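We use cookies to keep you signed in. Accept | Manage
Search updates...

Voden bedtime speaker: progress report to the Gatchalian fund, September

Hi Maribeth! Where to begin. The new boards came in from Ullitz and they're a big step up (the old ones hissed whenever the volume went below three, which is a bad trait in a thing meant to play lullabies). Battery life is now 24 hours on one charge with the night light off. With the light on we're not there yet, and I'd like another month on it.

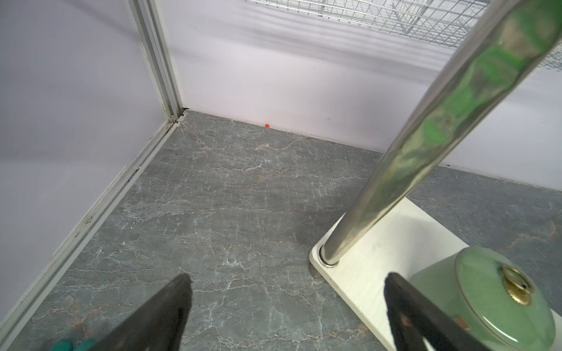 Home trials

We sent speakers to 194 families and got 273 filled-in surveys back, as plenty of parents wrote in twice. Kids love the story button. Parents love the volume cap and can't stand the pairing steps, and I'm with them, it took me four tries on my own phone! Noel Estrella is rewriting that part of the app now.
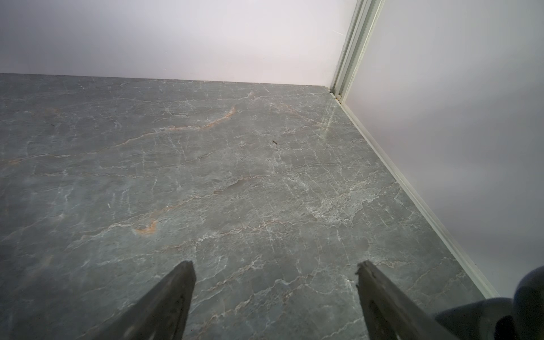
Maribeth Dagdag: Glad the hiss is gone. Could the pairing fix go out to the trial families before you order more parts? I'd want their take on it first.

Yes, happy to do that. I'll hold the parts order until the app update has been out for two weeks. We have 762 dollars left in the shipping line, and I'd like to move it over to replacement charging cables if that's okay with you.

Recent updates
Sikusden story packs: first recordings
Picking a night light color
Why we dropped the second speaker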